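Support > Susasville Site > Cell 4 > Closed tickets
October – posted by the Cell 4 bench tech

Ticket 961: gripper drops patch cable on the way to the port

Reported Friday, first shift. The arm picks up the patch cable, lifts it clear, and loses it before it gets to the switch. The job stops with fault 806 (grip lost). Operator cleared it and reran, same result. Ticket 951 from the Bostlow site reads like the same problem, but they closed it as "operator error" with no notes, so it was no help.

Setup
Flarach two-finger gripper with the white fingers and black pads. Tanasarn controller. Blue patch cables with the molded boot. Nothing in the program was changed before the fault started, according to the change log.

What was checked

1. Power and comms to the gripper. Both fine. Wiggled the connector at the wrist with the gripper holding closed and got no dropout in the log.

2. Finger travel. Opened and closed it empty from the pendant. Full stroke both ways, no sticking. Fingers meet in the middle.

3. Pads. Wiped both with a dry cloth. There was a shiny film on them that came off gray. Reran the job and got 806 again, though it held a little longer before dropping. Pads are not torn, so I left them on.

4. Grip force setting. It was at the default. Raised it one step. The cable stayed in but came out crooked, and the plug hit the side of the port. Put it back to default.

5. Pick point. The program was closing on the cable above the boot. The cable is round and smooth and there isn't much for the pads to hold. It swings as soon as the arm speeds up. Retaught the point lower, with the fingers closing on the boot itself and the cable running straight up out of the top. 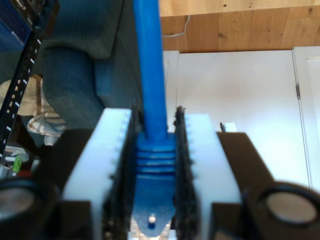 6. Rerun at slow speed from the new pick point. No fault. Then full speed, over an hour of cycles, no 806 and no crooked plugs.

Cause
Pick point taught too high on the cable. Dirty pads probably made it worse. Can't say when the point was taught that way – the backup from before the last controller update has the same value in it.

Left to do
- Copy the new pick point to the backup. Done.
- Send Bostlow the old and new values so they can compare with theirs. Sent, no reply yet.
- Add pad wipe to the weekly list. Still open.
- The low-speed setting is still saved as a separate job. Don't delete it, second shift uses it for testing.

Status: closed. Reopen under the same number if 806 comes back on this cell.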